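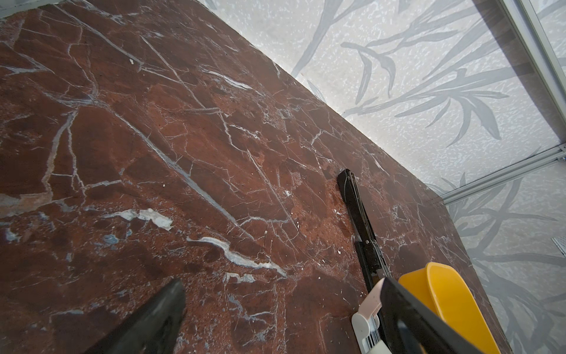 Label Sheets in Plarnis: What Changed in the October Update

The October update to Plarnis is out, and most of the work in it went into the label sheet designer. If you use the program only for single cards or certificates, very little will look different. If you print name badges, jar labels or address labels, please read this item before you open your old files.

The main change is in how a sheet is set up. Until now you picked a sheet size first and then typed in the margins and gaps by hand. The new Sheet Setup window starts from the label instead. Enter the width and height of one label, choose the paper, and Plarnis works out how many will fit. You can still enter your own margins by clicking Custom, and the numbers you type there will override the ones the program suggests.

Old files open as before. The first time you save one, you will be asked whether to keep the old layout or convert it. Keep the old layout if you have already bought label paper and your prints line up. Converting moves the labels slightly on some sheets, and there is no way to convert back once the file has been saved and closed. We suggest using Save As and giving the converted file a new name.

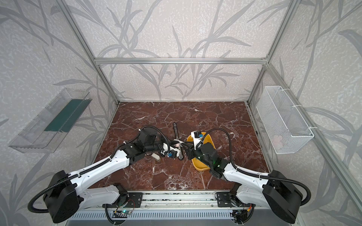
Importing a list has also been reworked. Go to Data, then Import List, and select a spreadsheet or a plain text file with commas between the columns. The first row is read as field names unless you clear the check box at the top. After that, drag each field onto the label where you want it to print. A field that is empty for one person no longer leaves a blank line in the middle of the address — the lines below it move up.

Long names were the thing people wrote to us about most. A text box can now be set to Shrink to Fit, which makes the type smaller until the whole line fits on the label. It will stop at the minimum size you choose, so a very long company name won't end up too small to read. If the text still doesn't fit at the minimum size, the label is marked in the preview with a red corner and you can fix it by hand.

Barcodes are under Insert, as they were. They can now take their value from a field in your list, and the numbers under the bars can be switched off. Do not use Shrink to Fit on a text box that overlaps a barcode. The preview looks fine but the printed code may not scan.

Two new template sets come with the update. Zindness is a set of plain labels for shelves, folders and storage boxes, with large type and no decoration. Prakirix is meant for gifts and party favors and has borders in 4 color schemes. Between them they add 75 templates, and you can find them in the left panel under New. The Krajčí set of script lettering is still there, but it has been moved to the Classic folder because several people thought it had been removed. Accented letters in that set, which used to drop below the line on some printers, now print in the right place.

A note on printing. Many printer drivers have a setting called Fit to Page or Scale to Fit, and it is often turned on by default. Turn it off. It changes the size of the whole sheet by a small amount, and the error adds up as you go down the page, so the top row looks right and the bottom row prints over the cut line. Before using label stock, print one page on ordinary paper and hold it against a label sheet up to a window.

Starting partway down a used sheet is easier now. In the Print window, click the first unused label on the small sheet diagram and printing will begin from there. Some laser printers don't handle partly used sheets well, so check your printer's manual first.

To get the update, open Help and click Check for Updates. Close any open designs before you start. Your own templates, saved lists and custom paper sizes are kept, but fonts you added through the Font Folder have to be added again once the program restarts.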